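Folding on the bed or folding on a table?
14 replies · 3 shares

jekstead_lass
We've no table big enough in our flat so all the folding gets done on the bed. I put the clean sheet on first, then make piles on top of it. Jeans and dark trousers at the bottom, tops over them. My sister says the bed is too soft and everything comes out creased. Does anyone else do it this way?

Todora
Bed, always. You're forced to finish before you can go to sleep.

oldpegbag
I'm with your sister. A mattress gives under your hands and you can't get a sharp edge on anything. I got a Prultanier folding table for 30 quid and wouldn't go back.

jekstead_lass
30 quid is fine but I've nowhere to keep it. The bed's already there. Denim on the bottom, one purple piece folded over it, blacks in their own pile next to it. Anything I haven't got to yet stays in a heap on the far side.

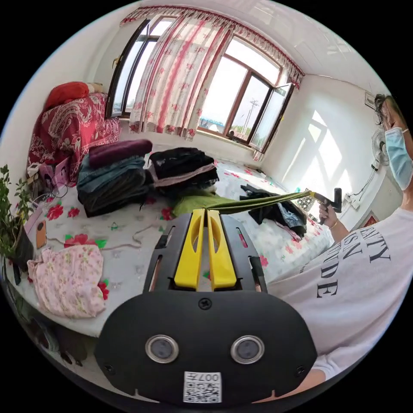 What slows me down is the thin stuff. Anything with straps slides about and ends up tangled in the next thing, so I pull the straps straight first and tuck them inside before folding. If I leave them till last I have to do half the pile again.

dobson_r
Straps inside is right. I do the same with hoods and drawstrings. Don't agree about jeans at the bottom though. I want mine first thing in the morning and the whole stack goes over when I pull them out.

oldpegbag
Then put the jeans in a separate pile.

dobson_r
There isn't room for a separate pile, it's a bed.

Todora
You could roll the strappy ones. They take up less space in the drawer and you can see them all.

jekstead_lass
Tried rolling in February. They'd all come undone within the week.

oldpegbag
Rolling is for suitcases. Also clear the bed before you start. My phone went through a 200 thread count duvet cover, two towels and into the airing cupboard.

jekstead_lass
Fair point, mine's usually on there as well. I'll measure behind the wardrobe for that table, but I think it's only a 50 cm gap.

Like (30) · Reply · Share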